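Zorkance (retail handling project)

Zorkance is the name given to a small automation project in the town of Flotusholm, set up to find out what a modest shop would need to buy, and how much it ought to set aside, before a robot could carry stock and trays between its counter and its shelves. It is best known among shopkeepers in the district for its budget sheet, usually called the Dekham list, which has been copied and passed along a good deal more widely than anything else the project has written.

Background

The idea came from Anum Jafri, who had spent a long while pricing shop fittings and had grown rather tired of quotations in which the robot took up a whole page and everything else was squeezed into a single line at the bottom. Her view, set out in a kindly and somewhat rambling paper that February, was that the arm is often the easiest thing to price. The shelves, the tables, the trays, the cabling and the spare fingers are what catch people out — and they are also the things a shop can begin planning for long before it has chosen a supplier.

Babar Afridi joined her to look after purchasing, and the two of them agreed early on that the practice area should be made from ordinary shop furniture, bought at ordinary prices, so that the figures would mean something to the people reading them.

Practice area and equipment

The practice area is laid out as a small shop, with white shelving, hooks for hanging goods, bottled drinks and a table serving as the counter. Much of the early work concerns one plain item, a shallow grey tray with a raised rim, chosen since it can be gripped by its edge and set down on either a table or a shelf.

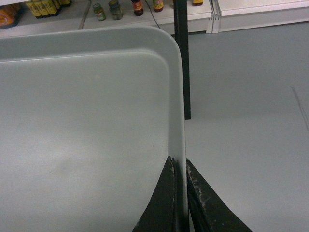
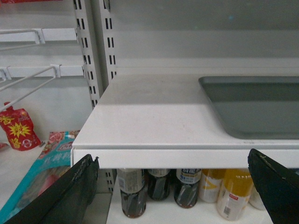

The grey tray, at the gripper, on a shelf and on the table.

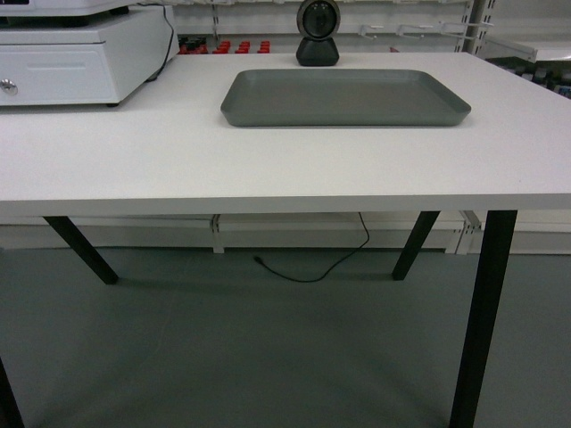
Budgeting

The Dekham list sorts costs into 2 groups, things bought once and things bought again and again. Furniture, the arm and its mounting go in the first group. Gripper fingers, trays, cables and sample stock go in the second, and it is here that the project's advice is most often quoted. Finger pads rub against plastic rims and shelf edges all day long, and Afridi asks buyers to treat them much as they would treat tyres on a van, with a set on the car and a set in the cupboard.

For its own first round of purchases the project allowed 2,666 for the recurring group, spread over 36 weeks. The money lasted 32 weeks. Jafri put the shortfall down mostly to sample stock, as drinks and sauces go out of date whether or not a robot has touched them, and the later version of the list gives stock a line of its own.

Planning advice

Readers are encouraged to measure their shelves before asking for any quotation at all. The gap beneath a shelf matters a great deal, and so does the room left for fingers on both sides of whatever is being held. A tray that sits snugly against an upright may look very tidy, but there has to be space outside the rim as well as inside it. The list also suggests deciding in good time where cables will run, and getting a price for that work separately.

Usmani, the shop-fitting firm that supplied part of the furniture, later added a short planning form of its own along the same lines, with boxes for shelf depth, shelf gap and tray size.

Later versions

The list was last revised on Tue 27 September, when the section on leasing was made longer and a page on second-hand arms was taken out. A part on staff training has been promised for some while and remains in draft.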